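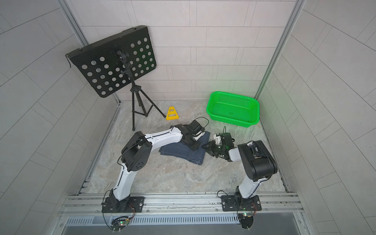
Dark blue denim, crumpled and partly folded. Green basket at the back right.

Reading time: 4 min

Folding heavy cloth on a hard top – corners first or seam first?

obed_nartey
12 February 2019
Denim bunches when it is folded straight from a heap. The stitched seams are stiffer than the panels between them, so the cloth turns where the seam lets it and the fold ends up crooked. My current order is to find two corners on one long edge, pull that edge straight, then fold. The surface is marble pattern, fairly slick. Does anyone go by the seam instead?

costo_flat
Seam first. Corners on washed denim are rarely square. If you line up two corners that have shrunk by different amounts, the error goes into every fold after that.

sihanwei
Disagree. A seam is only a good reference if it was sewn straight and hasn't twisted in the wash. Check it against the long edge before trusting it.

obed_nartey
Same result on my side with twisted seams. Tension along the top edge takes out most of the wrinkles and the rest can be smoothed by hand.
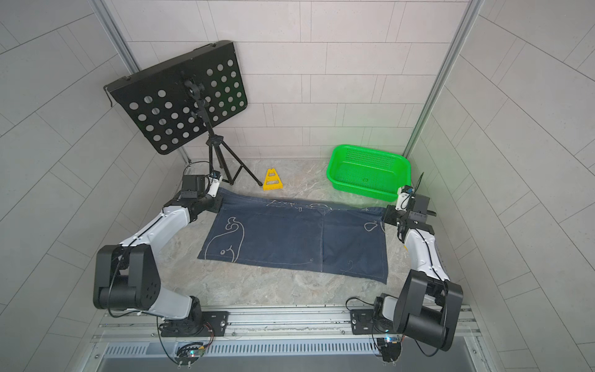 Once the edge is straight I look at the line down the middle. If it meets the edge at a right angle, I fold on it. If it doesn't, I ignore it and bring the short sides together.

costo_flat
That is seam first with an extra step.

sihanwei
It's corners first with a check. How hard are you pulling? Too much tension and the cloth springs back when released, and the edge goes wavy again.

obed_nartey
Just enough to lift the slack. I let go slowly – one corner, then the other.

drallano77
Get the music stand and the yellow plastic piece off the surface. A large cloth needs clear space at the back or the far edge rides up on the feet.

obed_nartey
Fair point on the tripod feet. The basket stays, folded pieces go in it.

Related threads
Do creases in heavy cotton need steam?
Musis shelf liners, 2 sizes compared
Mesh basket or solid bin for folded laundry
Agyeman folding board: worth keeping?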